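Gisilow Opens Shared Office Floor on Makowska Street

Desks available by the day or the month from October

Gisilow, which rents out small offices and shared work rooms, will open its newest floor on Makowska Street in October. The floor has 4 rooms and can seat 85 people at full use. Desks can be booked by the day or by the month, and companies with small teams can rent a whole room.

The company took over the floor from an insurance office and kept much of what was already in place. Walls and ceilings were painted white, and the pipes were left exposed and painted to match. A glass partition with white horizontal blinds closes off the first room, so the people inside can decide how open they want it to be.

"Most people who come to see a room ask about light and noise before they ask about price," said Kanyarat Klinhom, who manages the floor for Gisilow. "We spent the money on those things. The blinds work, the doors close properly, and the chairs are ones you can sit in all day."

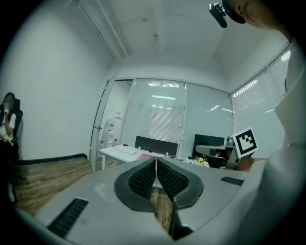 Desks and Chairs

The desks are white, with a black divider panel behind to give some privacy between neighbors. Black office chairs come with every place. The furniture was supplied by Lusten, which also fitted the dividers, and extra chairs can be moved in from the storage room on request.

Floors throughout are wood, with a dark baseboard along the walls. Drinking water is free to all tenants, and a white dispenser stands on the other side of the glass door. A small kitchen with a fridge and a microwave is at the end of the hall.

Tenants who rent a full room may bring in their own equipment and move the desks around as they like. Monitors can be left set up overnight. Gisilow asks only that the way to the door be kept clear.

The largest room measures 500 square feet. It has tube lighting on the ceiling, and the blinds run the width of the glass. 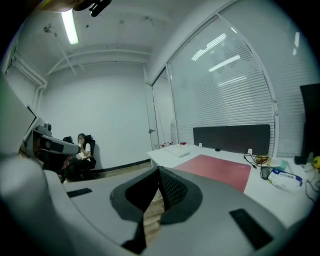
Booking and Visits

Monthly desks come with a key card and a mailbox. Day desks are open from 8 a.m. and can be booked up to 3 weeks ahead through Jemura, the company's booking service. Room rentals start at one month — shorter stays may be possible when a room is free.

Visits can be arranged on any Thursday afternoon before opening. Visitors should ask for Kanyarat Klinhom at the front desk on the ground floor.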